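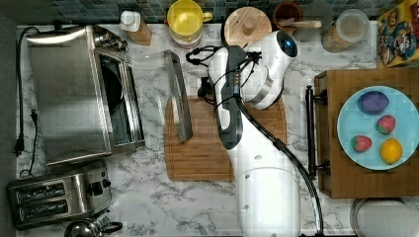 Leave the toaster where a person can reach it and we'll get along fine, says Laine Lukoševičius, and please, please stop parking things on the cutting board.

So that's one vote in. The new counter in the Vītola shared kitchen has been in use since early December and the argument over what gets to live on it is well under way. A notice went up by the door last week asking for "a clear run of counter at all times." By dinner there were pencil comments all over it. Not all of them polite.

Quick background for anyone outside Sellow. Vītola is the old Cosard office block, turned into apartments, 92 of them. Most have a sink and a two-ring burner and not much else. The shared kitchen on the ground floor is where people make actual breakfast. The old counter was brown laminate, swollen at the seams, and had a burn mark in the shape of an iron. Gone now. The replacement is white with gray veins, marble look, fitted by Mundix over 2 days. Bill came to $2,660, paid out of the laundry money. The tile at the back stayed, the little squares in blue and gray and teal. Everybody likes the tile.

What people dont agree on is the stuff.

The toaster and its bigger steel neighbor ended up at the same end, and the cutting board is right next door. Handy, say the early risers. Crumbs in everything, say the ones who come down later and want to slice a tomato. One reader on the third floor wrote in to say the board should hang on a hook and be taken down when needed, like in any normal house. Another wrote in to say the last hook lasted a month.

Then there's the cereal. A jar and a box both, back of the counter. The building's own notice says dry goods belong in the cupboard. The cupboard is full. It was full before the work started and it is still full, mostly of rice and someones collection of jam lids. 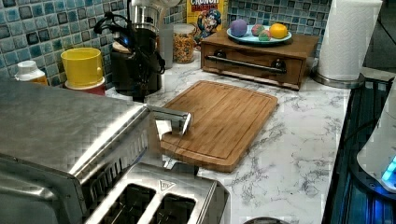

The breakfast end of the new counter at Vītola: toaster, cutting board, cereal at the back.

Cosard, which still manages the building, says it has no plans to remove anything. A spokesperson told us by phone that the notice was "a suggestion" and that the wording came from the care sheet that arrived with the counter. The care sheet, which we've seen, is mostly about vinegar (don't) and hot pans (also don't). It says to wipe up coffee and lemon juice right away. Nothing on cereal.

For now the house rules are these, copied off the door:

Cut on the board, never on the counter.
Wash the board and leave it flat.
Empty the crumb tray when you've made toast.
Nothing hot straight on the stone.
Cords at the back, away from the sink.
Food with no name on it is shared food.

The last one has caused the most pencil. Several people say a box of cereal is obviously somebody's, name or no name. Lukoševičius, asked about this, said the mornings would go better if people just bought their own milk.

There was also some talk of a shelf. One long one, above the tile, for jars and mugs and the rest of the small stuff, leaving the counter for cooking. Mundix has offered to quote for it. No figure yet. Cosard wants to see a drawing first, and wants to know who would be drilling. A few residents on the upper floors have asked if the money could go to a second toaster instead, the line at 7 a.m. being what it is – two slots, a lot of bread.

A half-hour meeting is planned in the kitchen, 30 minutes and no more, time to be put up on the door. Bring a mug. Comments on the shelf can also go in the box by the mail slots, or on the notice if theres any room left on it.

The kitchen stays open as usual, 6 a.m. to 11 p.m. The old counter offcuts are in the yard for anyone who wants one, first come. They go to the dump at the end of the month.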